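Household Organization and Storage
Unit 4 Handout: Sorting and Putting Away Packaged Goods
Instructor: Modupe Akinola
Lab supervisor: Nkechi Bassey

Read this before the lab. Bring it with you, along with a pencil and the inventory sheet from Unit 3. The reading for this unit is the Callar chapter on dry storage, up to the section on labels.

1. What the unit covers

Unit 3 dealt with shelves and cupboards when they are empty: measuring them, cleaning them, and deciding what goes where. Unit 4 starts at the other end, with the goods themselves. You will take a mixed heap of packages and get it into containers so that another person can find any item without moving more than one other thing.

We work with boxed, wrapped and tubbed goods only. Fresh food, glass bottles and cleaning products are in Unit 6.

2. Terms

Footprint: the area of surface a package takes up when it is standing the way you mean to store it. A flat box has a large footprint lying down and a small one on its edge.

Face: the side of the package that carries the name of the product. On most boxes there are two faces and two narrow ends. On a tub the label wraps around, so the face is whichever part you turn to the front.

Holding container: an open basket or bin used during sorting. Goods pass through it and don't stay.

Home container: the tray, bin or shelf section where the goods end up.

Loose pile: packages put down in no order, resting on each other. This is the starting condition for every exercise in this unit.

3. Reading a loose pile

Students tend to start with whatever is on top. Before you pick anything up, look at what is holding the pile together. A box that leans is supported by something, and taking the support away first will bring the box down. Start with packages that nothing else is resting on, then work toward the middle.

Look for these as you go over the pile:

Leaning boxes. Lift them straight off the packages they rest against.
Boxes on edge. Check both sides before you move anything next to them.
Clear containers. Set these to one side early. They scratch, and some lids come off if they are gripped from the top.
Cylinders. A tub standing upright is stable, but one on its side will roll once the goods around it are gone.
Small wrapped items. These slide down into gaps and get missed. Collect them last, when the table is nearly clear.

The sorting table has a light-blue top. A large silver-grey box lies tilted on the near side of the heap, with a small white box to its right and a red and white one leaning above that. The white tub toward the back is upright. The plastic basket behind the heap serves as the holding container, and the small blue tray to its right is a home container.
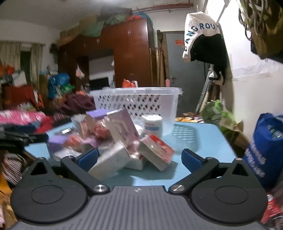 4. Procedure

Work in groups of 2. One person handles the goods and the other writes. Change places when the pile is half gone.

Step 1. Put the holding container behind the pile and the home containers beside it. Leave the front edge of the table free.

Step 2. Write down the types of package you can see: flat box, deep box, tub, clear container, wrapped item. Don't open or squeeze anything yet.

Step 3. Remove leaning packages first, then those on edge, then those lying flat. Place each one in the basket with the face up.

Step 4. When the table is clear, wipe it. Check the wiped surface for crumbs or powder, which may mean a package has split.

Step 5. Take the goods out of the basket one type at a time. Check each for a date and for damage. Anything crushed at a corner but still sealed can be kept. Anything open goes to the discard bin by the door.

Step 6. Place the goods in their home containers. Boxes stand on a narrow end, face to the front, if they are stable that way. Heavy packages go at the bottom or the back. Small wrapped items go in a shallow tray where they can't hide behind each other.

Step 7. Complete the inventory sheet and have it initialed.

5. Weight and container limits

The shallow trays in the Ernell cabinet are limited to 700 grams each. Weigh the filled tray, then subtract the weight printed on the tape underneath.

Worked problem. A group wants to store two boxes in one tray. The first box weighs 600 grams and the second weighs 54 grams. The total is 654 grams, so both can go in, with 46 grams left over. A third box of 54 grams would put the tray over the limit and has to go somewhere else.

6. Common mistakes

Sorting by color. Packages of one color often hold unrelated goods, and the brand may change the color next year. Sort by type first and by contents second.

Filling the basket above the rim. Use a second basket.

Putting tubs in front of boxes. The tub hides the face of the box. Put tubs at the end of a row.

7. To hand in

The inventory sheet, initialed.
A sketch of the finished containers from the front, with each package type labeled.
A short paragraph on one package that was hard to place and where you put it in the end.

Hand in all three at the start of the next class. Students in the Gindumcombe section should use the tray at the back of the room. Unit 5 covers labels; read the Trịnh article before then.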